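Posting a Box to Salem

Tuesday, January 24, 2023

My sister moved to Salem in April, and ever since then I have been meaning to send her a parcel. A proper one, with things in it. I have thought about this parcel in the bath, on buses and once during a funeral, and at no point in nine months did I find a box.

Finding a box was the first problem. We used to have dozens. I kept them behind the boiler on the grounds that they would come in useful, then in November I had one of my fits and took the lot to the tip at Cellwood. By the following weekend I could have used four of them. What I had left was the one the bathroom shelf came in, from Olance, who make a shelf you can put up in an afternoon if you own a second pair of arms. It's a shallow thing, more of a tray with ambitions, and it had been under the bed holding jumpers.

So the jumpers went on the chair, where they still are, and the box went on the table.

I had a list. It said sweets, tea, marmalade, the blue scarf, birthday card (hers is in February, so for once I was going to be early), and "something silly". The marmalade went first. I don't mean into the box. I mean I wrapped a jar in a tea towel, picked it up, imagined it travelling across an ocean under a crate of engine parts, and put it back in the cupboard. Then I had some on toast.

The scarf turned out to have moths. The tea she can buy over there, as she has told me, in a tone. That left me with rather less parcel than I had been picturing since the spring, and I began putting in whatever I had on the table to see how it looked.

The long pink packet is the trouble. It is longer than the box in every direction you care to try, and I did try them all, including standing it on end like a flagpole. In the end I bent it round the corner and it stayed put, which surprised both of us. The red carton went in the middle and the ball went wherever the ball wanted to go.

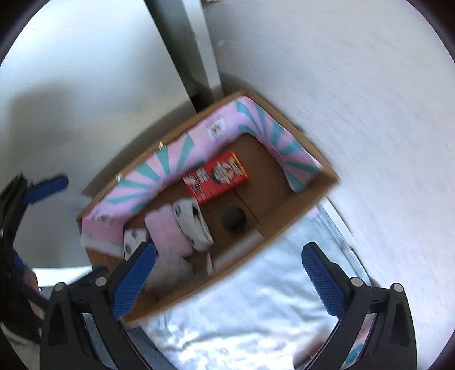

Second attempt. The bare patch on the right is where the marmalade would have gone.

I was quite pleased with this for as long as it took to boil the kettle. Then I picked the box up at one end and the ball set off. A ball is a stupid thing to post. It has no corners and no loyalty, and it makes a noise like a burglar. But it was the "something silly" and I had crossed that off the list already, and I don't like to un-cross things.

Tissue paper, then. I have a drawer of it, all saved from other people's presents and ironed flat by hand, and I am told this is a sign of something. Six sheets went round the ball and in the gap beside the carton, and I gave the box another tilt. Silence. I then discovered that I'd left no room for the card, so out came two sheets and in went the card, down the side, slightly bowed. She will think it arrived like that.

The next thing was the lid. I would like to say a few words to whoever at Olance decided that a shelf box needs flaps that almost meet. I could get one side down, or the other, but a strip of the pink packet kept rising up between them like a loaf. I sat on it, gently. I put the big dictionary on it and went to hang out some washing. When I came back the dictionary was leaning and the flaps were open, so I used tape – a great deal of tape, in both directions, and then round the middle like a belt on a man who has had his Christmas dinner.

I had to queue at the post office in Stunamwood behind someone returning a lamp. The woman on the counter weighed the box, turned it over, pressed the tape with her thumb and asked what was inside. I said sweets, mostly, and a ball. She asked what sort of ball. I said round. She didn't write that down.

It came to 19 pounds, and I'm fairly sure that's more than everything in it cost me, tape included. There was a cheaper service, but it had the word "surface" in it and I pictured a raft. I paid up and got a receipt with a number on it as long as my arm, and I have looked it up online more than six times since. It has been "accepted". I know. I was there.

She rang last night about something else and asked, in passing, whether I'd ever sent that marmalade.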